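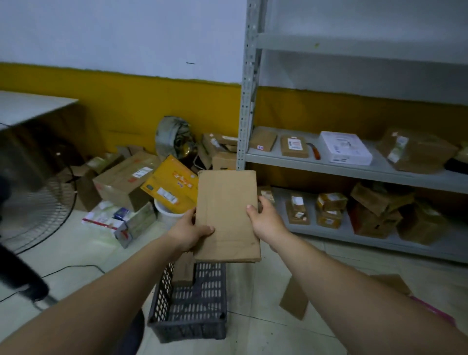

Drorico wants 3000 clips of people putting away cardboard

Monday, May 31, 2021

Flattening boxes, sorting parcels, putting stuff on shelves. Drorico has started recording people doing all of it, over and over, so its learning system has something to copy.

The recording is done by Ineck, a small firm in Fudley that has been at it for most of May. Target is 3000 clips before the summer break. Each one runs 45 seconds or less and covers a single job – a box into a crate, a parcel from floor to shelf, that kind of thing. The view is from head height, looking down at the hands.

Carmela Sanna runs the sessions. She says the mess stays. Parcels in a heap by the wall, cardboard on the tiles, a shelf with a knife lying between the packages. "We tried a tidy room first and the system learned a tidy room," she told us. "Then you give it a crumpled box and it has no idea."

Plain brown cardboard is the hard part, apparently. No print on it, so the software loses track of which side is facing up, and a crease can get mistaken for an edge. Ineck now asks people to hold each box up in front of them for a moment before putting it down. Clips where the hands leave the view get thrown out.

Eight people work on the recordings, in shifts of 2 hours with a break in the middle. Pay is by the hour, not by the clip. Sanna says paying per clip made everybody rush and the footage was useless.

Trygve Torvik, who handles the data at Drorico, said the first training run used only crate clips and the results were "okay on big boxes, bad on anything thin". Shelf clips go in next. He would not give a succes rate and said it was too early for that.

Tape is also on the list. Heavily taped parcels will get there own set of clips, with the labels blurred before anything is shared outside the two companies.

A second site in Sæther is planned, with different shelving and different light. No opening date yet. Torvik said they are still looking for a room with enough floor.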